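Why Do Things Float?

I used to think heavy things sank and light things floated. Easy, right? Then I saw a giant ship in Nenstead harbor, and a tiny pebble go plop straight to the bottom!

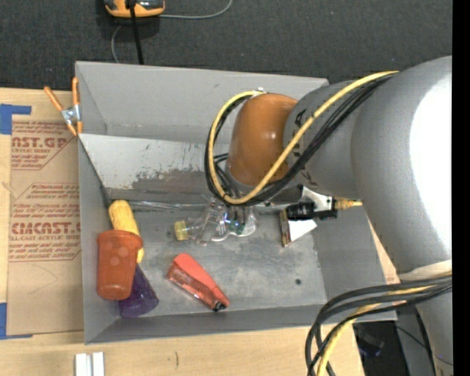
So what's going on? When you put something in water, it has to shove some water out of the way, and the water shoves back. If the push is strong enough to hold the thing up, it floats — hooray!

Try it with modeling clay. Roll a ball and drop it in the sink. Down it goes. Now squish the same clay into a little boat with high sides (mine took 2 tries) and set it gently on top. It takes up more room, so the water pushes back harder.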